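3.2 Sorting Behavior and Mixed Household Items

The second part of the study looked at how households deal with small items that do not belong to any clear category. Returns from the Jullow district showed that most homes had a fixed place for mail, keys and shoes, but few had one for the things that gather on counters and tables over the course of a day. Respondents in 393 households completed the storage diary, and each household kept it for 11 days. The diary asked them to record where an item was found, where it was put and how long the decision took.

Items were coded under the Bindico scheme, which groups objects by use and not by material or size. Food, toys and tools are therefore kept apart even when they are stored together. Three coders worked separately and met after each batch to settle differences. Most disagreements concerned objects with more than one likely use, such as jars kept for craft supplies. Where the coders could not agree, the entry was marked as mixed and kept in the analysis.

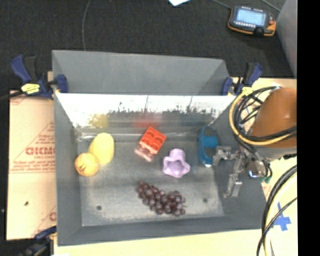
Figure 3. Fruit and a toy block in a shared open bin.

Mixed storage was more common in homes with young children. Parents in these homes often wrote that a shared container saved time in the evening, when meals, baths and homework overlapped. Several also noted that the same container made mornings harder, as items needed for school had to be found among everything else. Homes without children reported less mixing, but their diaries described longer delays before an item was put away at all.

The type of container also mattered. Open containers were used more often than those with lids, and they were emptied less often. Respondents in the Arai group, who received a short printed guide before the diary period, labeled more of their containers than those in the Haltix group, who received no guide. The labels were not always followed — many diaries recorded items placed in a labeled container that did not match.

These results should be read with some care. The diary depended on self-report, and entries became shorter toward the end of the period. A follow-up visit was made to six households in July to compare written entries with actual storage. The visits supported the main pattern, although small items were often missing from the diaries. Section 3.3 returns to this point in relation to kitchen storage.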